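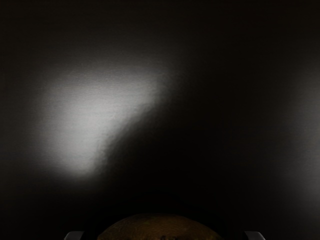 April, twenty to seven in the morning

Slept badly again, so I may as well write. The parcel from Billport came yesterday and I have now had one whole night on the Liteo pillow, the one that is supposed to have put an end to all this. It has not put an end to anything. I was awake at 3, awake again when the bin lorry came, and in between I had a dream in which I was asked to recite bus timetables to a room of dentists.

Lenni swears by his. Lenni also swore by the magnesium drops, the tape over the mouth and the month without onions, so I ought to have known. He says you have to give it nine nights. Why nine? I asked him and he said that was what the leaflet said. I have the leaflet in front of me and it does say nine, with a little drawing of a moon next to each one, and no word anywhere about who lay down on the thing for nine nights and what became of them. It also says 454 grams of filling, as though I might want to weigh it. A pound of fluff, in other words.

Things I did before all this started, when I slept perfectly well: drank tea at ten at night, read thrillers, ate cheese. Things I do now: none of those, and look at me.

What annoys me is how readily I paid. I can see the trick when it's played on other people. Mum had a copper bracelet for years and I used to roll my eyes at it across the kitchen, and she would say her wrist felt better, and I'd say compared to what, and she would go and put the kettle on. I think she won those arguments, looking back. She slept like a log too, bracelet and all.

Later, after lunch

Nii rang. He wanted to know if I was still going in with him on the Modise course, the one on breathing, three evenings in the hall behind the library. I said I had been breathing for years without instruction. He laughed but I could tell he was a bit put out, he has already paid the deposit for himself and doesn't want to go in alone. I asked him what they teach. You breathe in for a count, he said, then you hold it, then out for a longer count. And then? And then you do it again. I said I would think about it, and I suppose I am thinking about it.

To be fair to Nii, he does look better than he did at Christmas. To be fair to me, at Christmas he had two jobs and a baby with an ear infection, and now he has one job and the baby is fine. Put anyone through that and they will look better by spring, with or without counting. He didn't like it when I said so. He said, can it not be both? Well, it can. I just don't see how you would ever find out.

Did the ironing. Moved the clock out of the bedroom, on the grounds that knowing it is 3 has never helped. Took the app off the phone as well, the Vatiteck one that gives you a score in the morning. I got a high one last week for a night I spent mostly sitting on the edge of the bath reading the back of the shampoo. As far as I can make out it scores you for keeping the phone still.

Half past nine

Early for bed but my eyes are going. I have put the old flat pillow underneath and the Liteo on top, then tried them the other way round, and the other way round is better, though my neck has a crick in it and may not be the best judge. If I sleep tonight Lenni will say it was the pillow. Nii will say it was talking about breathing. I walked to the post office and back in the rain, up the hill both times because I forgot the stamps, and if anyone asks me that is where I'd put my money, but I notice I have no more proof than either of them.

Must remember to ring the surgery about the blood test. Must find the receipt, in case the nine moons come to nothing. They only take things back in the original bag and I have a feeling I put the bin liner from the bathroom inside it. Milk, stamps, light bulb for the landing.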